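Irirus Guest House - Frequently Asked Questions

Bookings / Rooms / Getting here / FAQ

Last updated May 2018

What time can I check in?
Rooms are ready from 3pm. If you get here earlier you can leave your bags in the hall cupboard, which is locked during the day. Please tell us if you expect to arrive after 9pm and we will send you the code for the side door.

When do I need to check out?
By 10.30am. We can sometimes extend this to noon when the room is not booked for that night. Ask at breakfast.

How do I pay?
We take a deposit of one night's stay when you book. The balance is due on arrival, by card or cash. We do not take cheques.

What if I have to cancel?
Cancel five days or more before your stay and we refund the deposit in full. After that we keep it unless we can let the room again. If you booked through another website, their terms apply and you will need to contact them directly.

Is breakfast included?
Yes. It is served from 7.30 to 9.30 in the front room. There is a cooked breakfast and a cold table. Liette Fraser does the cooking and can cater for gluten-free and vegan guests if she knows the day before. Walkers leaving early can have a packed breakfast instead.

What is provided in the room?
Every room has towels, a kettle, tea and coffee, a hairdryer and an iron. Soap and shampoo are in the bathroom. Bedding is cotton, and we can swap feather pillows for synthetic ones if you let us know beforehand.

We don't supply toothbrushes, razors or sun cream. The chemist at the bottom of the hill sells all of these and closes at 5.30pm.
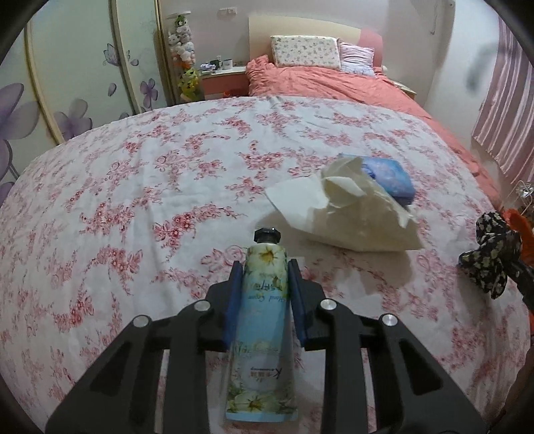 I left something behind. Can you send it on?
Small things such as a tube of hand cream or a phone charger usually turn up when we change the beds. We keep lost property for four weeks. Email us with your room name and dates, and we will post it once you have paid the postage. Opened food and drink is thrown away.

Do you change the sheets during a stay?
Beds are changed every fourth night on longer stays. Towels are changed when you leave them in the bath - otherwise we assume you are happy to use them again.

Can I bring my dog?
One dog per room, in the two ground floor rooms only. Dogs are not allowed in the breakfast room or on the beds. Please bring your own blanket.

Is there parking?
There are five spaces behind the house and we cannot reserve them. Parking on the lane is free after 6pm. The gate is narrow, so large vans are better off on the lane.

Is there wi-fi?
Yes, and it is free. It is weak in the attic room - the landing is better.

Are you open all year?
We close for redecorating during the first half of March. The phone is not answered then, but Garnet Gill checks the bookings email every evening.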